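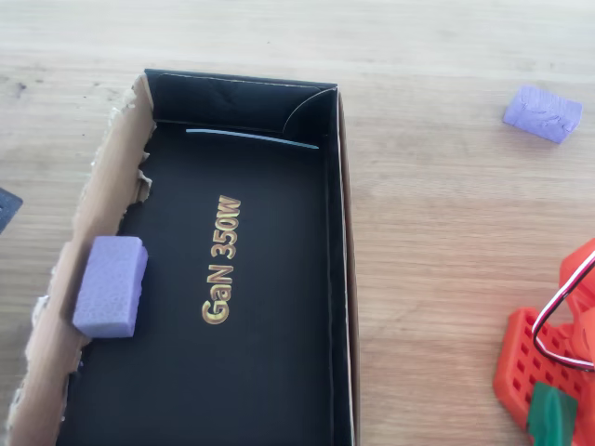 Karton mit schwarzem Innenleben und goldenem Aufdruck »GaN 350W«

Malto — gerösteter Gerstentee, lose, 500 g

Ich trinke Malto seit Jahren nachmittags statt Kaffee, und irgendwann wollte ich ihn halt auch verkaufen. Die Gerste kommt von Lorenz Oberholzer, geröstet wird sie bei Plattner in der kleinen Trommel, ziemlich dunkel, mit einer leicht karamelligen Note. Koffein ist keines drin, meine Kinder trinken ihn also auch (kalt, mit viel zu viel Honig!).

Zubereitung: 12 g auf einen Liter, kochend aufgießen, acht Minuten ziehen lassen. Wer ihn kräftiger mag, lässt ihn kurz mitköcheln — bitter wird er bei mir dabei nie. Für Eistee setze ich ihn abends kalt an und seihe ihn morgens ab. Eine Packung reicht so für gut 40 Kannen.

Viktória Gulyás hat mich gefragt, ob es Malto auch im Beutel gibt. Im Moment nicht, die feine Sorte namens Alis kommt aber im März wieder rein, und die passt prima ins Teeei. Von der losen Ware habe ich noch fast 106 Packungen im Lager.

Bitte trocken und gut verschlossen lagern, am liebsten in einer Dose. Enthält Gluten!

Wiederverkäufer schreiben mir einfach über das Formular, Stichwort Pustley. Bestellungen bis 12 Uhr packe ich noch am selben Tag.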